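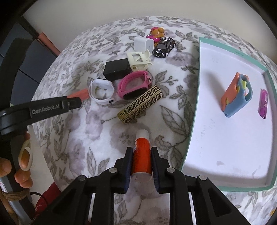 Raymonde Landry writes to me that a paper diary is a waste of a shelf, and that everything I put in mine I could keep in my phone and find faster. I promised her an answer. It became long, so I make a thread of it.

1/ First, she is right about the finding. If I want to know when I was at the dentist, my phone tells me at once. In my diaries I must turn pages, and on the way I read other things, and after half an hour I have forgotten the dentist.

2/ I have kept a diary since 1985. My first one was a gift from my aunt in Grorard, a school notebook with squared paper. I was not a child who wrote much. For the whole of May it says only "rain" and "no rain".

3/ But in that notebook there is also a bus ticket. I glued it on the page for our trip to Parurura. I wrote nothing about the trip! Only the ticket is there, and I can still tell you what my mother packed to eat and who was sick on the way home.

4/ From then I began to glue things. Tickets, labels from fruit, the corner of an envelope with a nice stamp, a receipt if the shop has since closed. Flat things only. I tried a feather one time and the book has never closed properly again.

5/ Some practical matters now, as people ask me about this more than about the writing.

6/ Glue. For years I used liquid glue from a bottle and the pages became like waves. Now I use a glue stick for almost everything. Put it on the small piece, never on the page. Go from the middle outward and a little over the edge, on top of a scrap of newspaper.

7/ Then close the book and put something heavy on it for the night. I use the dictionary I bought when I started to learn English. It is good that it still has work.

8/ Receipts. The shiny kind loses its print, and some of mine from ten years ago are completely white. So I write the shop and the price next to it in pencil on the same day. Do not trust the receipt to remember.

9/ Colton Tremblay asked under my last thread if old tape can be removed. I do not know a safe way. I tried with the tip of a knife and took away half of a photograph of my brother. Ask a person who repairs books, please, not me.

10/ The book itself. I need one which opens flat, with paper that is thick enough for both sides. For a long time I bought the Nitero one with the gray cover. They stopped making the big size, and I was angry for longer than is reasonable for a notebook.

11/ In a leap year I once decided on one full page for every day, so 366 pages. I finished it. I do not recommend it to anybody. In the autumn there are pages where I describe soup.

12/ Still, it is the volume my daughter takes when she visits. She likes the soup. She says that in the other years I only write when something is wrong, and she comes out of them thinking we were an unhappy family – we were not, we were busy.

13/ That remark changed how I write. Now I try to put down one ordinary thing each time. What was on the table, which neighbor was painting his fence, how much the tomatoes cost in Fortin compared with here.

14/ I have 21 volumes now. Some cover one year and some cover two or more, it depends on how lazy I was. They take one shelf and a part of another, so on this point Raymonde has a case.

15/ Two things I regret. I did not write full names. There is a "K." all through one winter, clearly a very important person, and I have no idea who this was. Also I did not write the year on the outside of the books.

16/ I corrected the second one last week. White labels on the spines, black ink. The newest says "begun 8/4/19" and I left the end date open.

17/ To Raymonde, then: keep your phone, and I will also keep mine. But print one photo from time to time, write on the back who is in it, and put it in a book. It does not need to be a beautiful book.

18/ For those who asked about pencil or pen: pen for the writing, soft pencil for anything next to a glued piece. I will answer about storing them in a damp house when I have looked at what I did in the old apartment – I think it was a tin box, but I must check the diary.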